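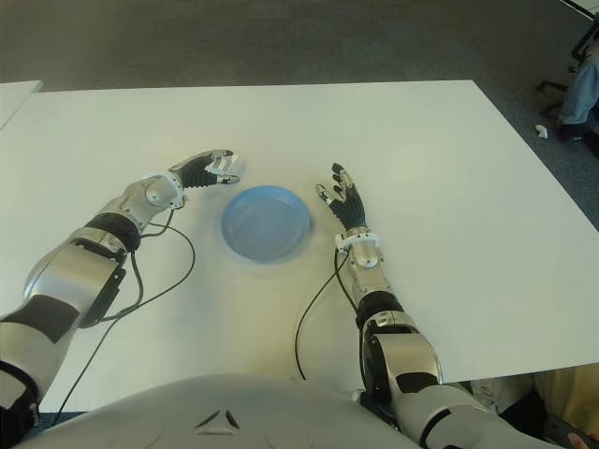 Equipment planning, January minutes

I took notes again, so blame me for gaps. We started at 2:15 with Takumi Ichikawa, Riku Uchida and me.

Spare hands. Riku wants a second pair in the budget before we add any more tableware tasks. The Stirkenis quote is 24 thousand for the pair, and Tristus came in at 40 but with two years of repairs thrown in. We went back and forth on this for ages! Takumi likes the Tristus terms, I like the price of the other one. Riku will ask Stirkenis what a repair plan would add.

Cables. We all want something tidier at the wrists. Takumi found sleeves at Maruyama, 46 dollars a set, and we said yes to two sets - easy one.

Tables. I asked for one more white table, same height as the ones we have. Put off until we know if the Wornidora room is ours in the spring.

Plates and cups. Riku's list has up to 71 pieces on it, which made me laugh, but fine, plates first. He'll split it into plastic and ceramic so we can price them separately.

Fingertips. Still no lead time from anyone. Takumi to call again.

To do: Riku - repair plan question, split list. Takumi - order sleeves, fingertip call. Me - put both hand quotes on one sheet and send it out before we meet again in February.

Done at 3:20.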